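Scuff marks on a white work table before bottles are packed

We pack plastic bottles into divided cardboard boxes at the Lurnthorpe site, with 36 bottles to a shift. The white top of one table has developed faint gray-brown marks and streaks. The usual surface spray has made no difference. Please advise on an approved cleaning method, and on whether the table should be covered in the meantime.

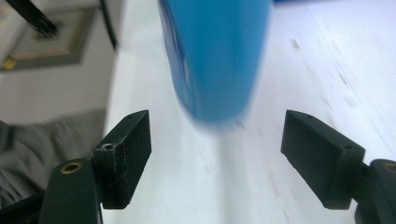
Fullilov Facilities and Packing Help Desk

Asked by Dario Palumbo, November. Status: answered. 3 replies.

Reply 1 (accepted)
Marks of this type are generally rubber or plastic transfer and remain on the surface. Wipe the area with warm water and a small amount of dish soap, then go over it with a damp melamine sponge, using light pressure. Rinse and dry. Do not use scouring powder — it dulls the finish, and dull areas pick up dirt faster. Test a corner first.

With regard to covering, a large sheet of white paper is acceptable and is the practice at Skulodstead. Paper is ordered in packs of 100 sheets and should be changed when it tears or wrinkles.

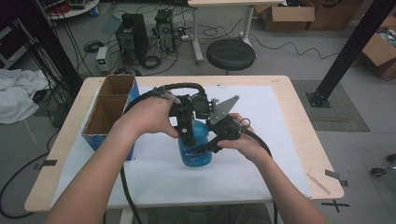 Place the box to one side of the sheet with its partition already standing, and keep the middle of the table clear for the bottle being handled. Labels should be checked before a bottle goes into its compartment. A bottle with a damaged label is to be set aside and recorded.

Reply 2
The Russo building uses rubbing alcohol on a cloth. It worked on ours. Not sure what your top is made of.

Reply 3
Agree with the first reply. Please note that the paper order takes roughly 4 working days, so submit the form early. The form is on the supplies page.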